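Picking up sandals with the Tiller arm - club tutorial, part 2
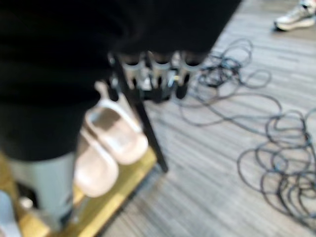
Before you begin, load the Drotance profile and set the arm speed to 4. Our club uses slow speed for all new tasks.

1. Move the gripper over the sandals and stop there.
2. Close it on the strap of one sandal only.
3. Lift straight up, wait 2 seconds, then turn the wrist.
4. Put the sandal down and open slowly.

Repeat 5 times and save every run - also the bad ones. The file name must start with your team name.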